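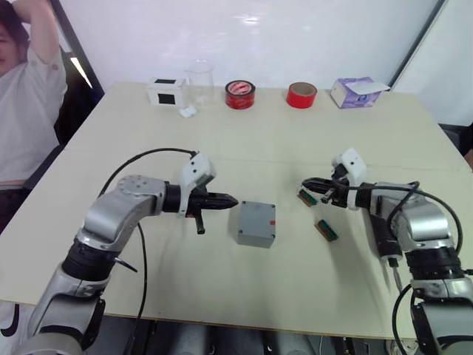
拼接台面的接缝处,残留物为何多于相邻的平整台面?

擦拭布在张力作用下跨越接缝,布面与缝内侧壁不接触,液体携带的细颗粒随即在缝口沉降,干燥后附着于两侧板边。

### 3.2 接缝残留的取样与分析

前一节给出的清洁模型把台面视为连续平面,残留量只取决于擦拭压力、布料含水率和行程重叠率。该假设对单张桌子成立,对由多张桌子并排组成的工作面则偏差较大。本节将接缝作为单独的区域处理,并讨论取样位置、擦拭方向与接缝宽度对残留量的影响。

取样在 Khunthong 与 Rasano 两处共用工作间进行,两处均由同一清洁班组按同一规程维护。纳入分析的接缝为 239 条,共获得有效擦拭样本 1,132 份,其中 492 份取自接缝及其两侧各 10 mm 的带状区域,其余取自距最近接缝不小于 150 mm 的台面。浅色台面(图 1)在两处工作间中均占多数,深色台面仅见于 Rasano 的北侧隔间,样本量不足,未作颜色分层。

接缝按几何形式分为三类。甲类为两块桌板边缘紧贴,肉眼可见一条细线,塞尺不能插入;乙类为可插入塞尺但宽度不超过 2 mm 的开口;丙类为宽度超过 2 mm 或两侧存在高差的开口。图 2 所示台面上有一条斜向穿过画面的细缝,位于第二张桌子与主桌相接处。图中未设标尺,因此该图只用于说明接缝的外观,不作为宽度分类的依据。

取样采用预湿的无纺布拭子,每份样本沿缝方向单向擦拭 200 mm,拭子翻面后沿原路返回一次。拭子头与台面的夹角保持在 30° 左右,由取样人目视控制。夹角过大时拭子头会压入乙类接缝,使样本中包含缝内物质,夹角过小时又会与甲类接缝的板边脱离。预试验中,Imani Halvorsen 与 Dolores Pennington 对同一组接缝交替取样,两人的组内差异小于同一人在不同时段的差异,因此正式取样未固定人员。

拭子洗脱后以光学计数法测定颗粒浓度。单份样本读数超过每毫升 3,000 个时,稀释后重测,并按稀释倍数折算。空白拭子每批随行,批内空白读数的中位数从该批全部样本中扣除。扣除后为负的样本记为零,未作剔除。
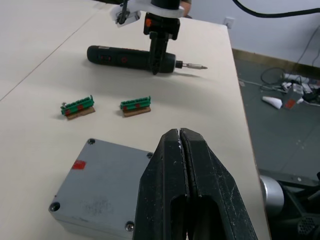 擦拭方向的影响在乙类接缝上最为明显。当行程与接缝垂直时,布料前缘推送的液体在缝口处部分流失,颗粒在来向一侧的板边积聚,去向一侧的残留较低,两侧呈不对称分布。当行程与接缝平行时,两侧分布接近对称,总量也较低。甲类接缝没有出现可分辨的不对称,推测液体流失量过小,不足以改变前缘的颗粒浓度。丙类接缝的两侧差异主要受高差支配,较低一侧在任何擦拭方向下都有较高残留,方向效应被掩盖。

斜向接缝需单独说明。清洁规程要求沿桌板长边作往复擦拭,规程起草时假定接缝与长边平行或垂直。实际使用中桌子会被移动,桌板之间形成夹角后,接缝相对于擦拭行程呈倾斜状态,布料两端先后到达缝口。此时残留沿缝长并不均匀,后到达的一端偏高。本文把擦拭行程与接缝的夹角记为 θ,以 θ 的正弦值作为协变量引入模型。对 θ 接近 45° 的样本,模型残差仍有系统性偏离,原因可能在于手持布料在该角度下容易起褶,有效接触宽度减小。现有数据不足以把起褶的影响与方向本身的影响分开。

放置在台面上的物品是另一项干扰。规程允许清洁人员绕行不便移动的物品,绕行造成行程中断,中断点若落在接缝附近,会在局部留下弧形的未覆盖区域。取样记录对此仅设“有”“无”两项,未记录物品的尺寸和距离,后续分析只能将其作为二值变量处理。Harriet Villanueva 在复核时指出,两处工作间对“附近”的理解不一致:Khunthong 的记录以一掌宽为界,Rasano 的记录则以取样带边缘为界。本文按较严的后一口径重新编码,改码后该变量的系数减小,符号不变。

清洁剂方面,两处均使用 Plellska 中性清洁液,按瓶身刻度稀释。三月的一段时间内 Khunthong 的定量泵出液偏少,受影响的批次在模型中以批次随机效应吸收。曾考虑直接删除这些批次,但删除后丙类接缝的样本在时间上分布过于集中,置信区间反而变宽。

取样时刻对结果也有影响。清洁结束后立即取样,缝口仍有液体,拭子会吸入额外水分,洗脱液浓度被稀释;间隔过长,空气沉降的贡献上升。正式取样统一在清洁结束后 40 min 开始,从靠门一侧向内进行。星期一的样本在平整台面上也普遍偏高,与周末无清洁有关,模型中加入星期一指示变量后,接缝与台面之间的差值基本不受影响。

就模型形式而言,将接缝残留写成台面残留与一个附加项之和,比写成乘积关系拟合得更好。Reginald Kasprzak 与 Thaddeus Bellamy 在 Pikport 工作间的早期试算采用乘积形式,该处台面残留的变化范围较窄,两种形式在其数据上几乎无法区分。本研究的台面残留跨度较大,高残留端的乘积模型明显高估接缝值。附加项与接缝类别有关,与清洁液批次无显著关联,说明其主要来自缝口的几何捕集,与清洁液浓度的关系较弱。

上述附加项的估计以“每次清洁只通过接缝一次”为前提。往复擦拭中,布料可能第二次经过同一缝口并带走部分沉积物,也可能把已吸附的颗粒重新释放。两种过程在终点取样中不可分辨,3.3 节以分次取样的方式对其作进一步处理。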